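Aurelio Ibarra
Thread on our plate paper. The preprint is up, and a few people asked for a version they can read on the bus.

1/
The paper is about two-arm robots picking up dishes. More exactly, it is about one label we added to the training data, and what changed when we added it. The dataset is called Tidon. The labeling method is called Jorilano. Both names came out of a long email chain and I would not read anything into them.

2/
Background for people outside the field. We collect demonstrations with hand-held grippers. A person holds one in each hand and does the task, and each gripper has a camera on it. No robot is in the room. The camera video and the gripper motion get turned into training data for a robot with two arms.

3/
This works well for picking up a cup. It works less well when both hands are on the same object. A dinner plate is a good test of that. It is wide, it is slick, and the only good place to hold it is the rim. People often start with one hand, tilt the plate, and bring in the other hand partway through.

4/
Our baseline policy had a steady problem with this. It would get the first gripper onto the rim, lift, bring the second gripper over, and then open the first one too early. The plate dropped. In other runs it never let go at all, and both arms pulled on the plate until the safety stop kicked in.

5/
We spent most of a spring thinking this was a timing problem. We tried longer action chunks, shorter chunks, and more history. Small gains, then nothing.

6/
What we think now is that the policy had no idea which hand was carrying the weight. You can see two grippers close to a plate in a video and have no clue which one is holding it up. A fingertip on the rim can be carrying half the load or none of it. The picture looks about the same in both cases.

7/
So we label it. Every moment in a demonstration gets one of 3 labels: left carries, right carries, or shared. We call this the support label. The policy has to predict it along with the next motion. That is the whole idea.

8/
Where does the label come from? We did not want people clicking through video. The person doing the demo also does not want to think about it while holding a plate.

9/
Hinojosa (our name for the small script that makes the labels) looks at two things. One is how wide each gripper is open. The other is how the two grippers move relative to each other. If one gripper is closed and the object moves with it while the other gripper drifts, the closed one carries. If both are closed and the distance between them stays fixed, it is shared.

10/
It gets confused in one case, and that case matters. When a gripper touches the plate with a single finger and does not close, the width signal says "open" and the motion signal says "together." Hinojosa has to pick. We made it pick the other gripper as the carrier, and we send those stretches to a person for a quick check.

11/
Moments like the one below are where most of our checking time went. Big white plate, tilted over the table, the jaws of one gripper at the left side, and a fingertip of the other gripper touching the right side. Go by this single view and tell me how much of the weight each one has. I can't, and I've looked at a lot of these.

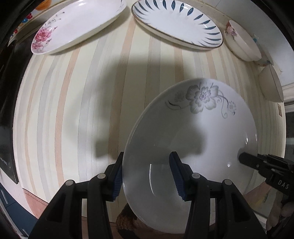
12/
A note on dishes. We asked for ordinary tableware with some variety in shape and pattern. Oval dishes, scalloped bowls, flowers on the glaze, striped cloths. Early on we had a set that was all plain white on a plain table, and the policy trained on it fell apart as soon as we put down a patterned tablecloth.

13/
Glaze highlights were a smaller headache. A bright spot on a glossy plate stays roughly tied to the light while the plate tilts under it. Our first motion tracker followed the highlights and reported that the plate was standing still. Floral decoration helps here, since it gives the tracker something that moves with the plate.

14/
Shadows too. The hands and grippers cast shadows on the cloth and on the plate itself, and those shift through the whole demo. We tried removing them in preprocessing. It made the images look strange and did not improve anything, so we took it out again.

15/
OK, results. The test task is a plate regrasp. The robot picks up a plate from the table with one arm, brings in the other arm, hands over the weight, and sets the plate down in a new spot. A trial counts as a success if the plate ends up flat at the new spot without a drop or a safety stop. Nudging it into place at the end is allowed.

16/
Without the support label: 53 percent success.
With the support label: 77 percent.
Same demonstrations, same network size, same training time. The only difference is the extra label and the extra output that predicts it.

17/
Most of the gain is in early releases. They did not go away, but they stopped being the main way the thing fails. The "both arms refuse to let go" failure also got less common. The main failure now is a bad first grasp, where the gripper pushes the plate along the cloth and never gets under the rim. The support label does nothing for that, and I would not expect it to.

18/
We also tried giving the policy the true label at test time, worked out from the arms' force sensors, in place of its own guess. I expected a jump. It was hardly better than letting the policy predict it. My reading is that the prediction is already good enough by the time it matters, and what's left is grasping.

19/
An ablation some reviewer will ask for, so I'll save them the trouble. We shuffled the support labels and trained again. Success went back to where it was without them, within noise. So the gain does not come from simply having a second thing to predict.

20/
What about bowls? We had far fewer bowl demos, up to 47 usable ones depending on how strict you are. The label helped there as well, but the set is small and the runs varied a lot from seed to seed. It's in the appendix. Please don't quote it as a main result.

21/
Things that did not work, in no special order.

A fourth label for "nobody carries" (plate resting on the table). The policy used it as an excuse to hover.

A continuous load value in place of labels. Our estimate of it was too noisy without force sensors on the hand-held grippers.

Predicting the label only, with no change to the motion loss. It learned the label fine and still dropped plates.

22/
On force sensors. Yes, putting them in the hand-held grippers would be the cleaner answer. We talked about it for a while at Plandcombe and decided against it for this project. The grippers get dropped, lent out, and thrown into tote bags. Each added sensor is one more thing to calibrate before a session. I still want to try it on one pair and see how far off Hinojosa is.

23/
A practical tip if you collect this kind of data. Ask people to pause very briefly after the second gripper touches the object. We did not ask for this at first, and fast demonstrators blended the touch, the grip, and the release into one smooth move. Nice to watch, hard to label. A short pause made the checking much quicker and did not make the trained policy noticeably slower.

24/
Another one: keep the grippers from covering each other's view if you can. When the two hands come in from opposite sides, each camera mostly sees its own jaws and a lot of plate. Often the other gripper is only visible at the far rim. The policy uses both camera views together, and we did see it do worse when we hid one of them during the handover.

25/
Limits. One robot, one gripper design, stiff dishes. Nothing soft, nothing with liquid in it. The handover direction in training was mostly left to right, and the robot is clearly worse the other way around. Mirroring the data helped a little. Collecting it properly would help more, and we're doing that now.

26/
Code for Hinojosa is going out first, once I've cleaned up the config files. The plate part of Tidon follows in June. The bowls will wait until there are enough of them to be useful to somebody else.

27/
Somebody asked in replies whether the label could be used for people handing objects to robots. Maybe. We haven't tried it. The motion signal would be harder to get from a bare hand, and I'd want to think about the safety side before running any of it with a person at the other end of the plate.

28/
I'll answer questions here through Sunday. If yours is about the training setup, please check the appendix table first. Most of the settings are listed there, including the ones I'm not proud of.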